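Call for participants: hand-guided and remote teaching trials
Markness, Grosham site

We are looking for people to show a two-armed robot how to do small jobs, either by moving its arms by hand or by steering them from a remote station. The claim, which you will have heard elsewhere, is that anyone can do this after a short introduction. We doubt it, and we would like to find out who can't, and why. 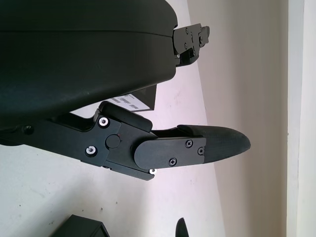

Remote control is where most of our doubts lie. You get no feeling back through the controls, so you judge everything by eye, and the view from the wrist can be mostly gripper. With the black housing and a finger taking up so much of the picture, you may have little to go on when lining up a part. We want to know how much that slows you down. Guiding by hand gives you a better view, but it is tiring and we don't expect it to win every time.

The task is dull on purpose. You will bring a small part to a block with a shaped pocket in it, again and again, until told to stop.

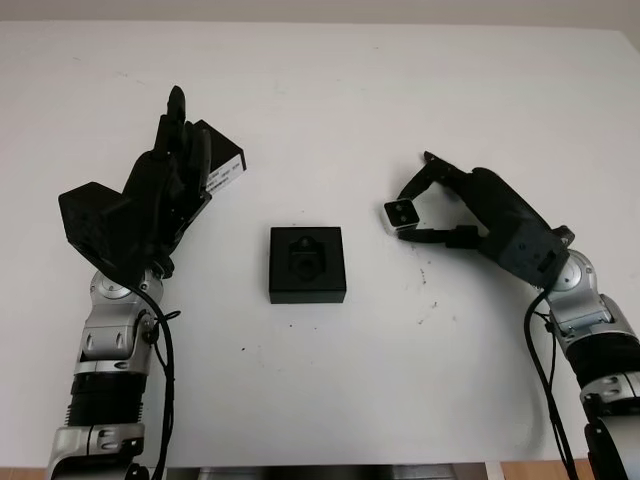

Right hand holding the part above the table, block in the centre.

Each session lasts 115 minutes with one break. We pay 70 pounds per session, whether or not your attempts are any use to us. There are 9 places left for June. No experience is needed, and gamers get no preference. You must be over 18 and able to stand for long spells.

Complaints about the controls will be written down and kept with the results.

Write to Heidrun Bachmann or Barry Inskip at Markness by 29 May 2025, quoting reference 786.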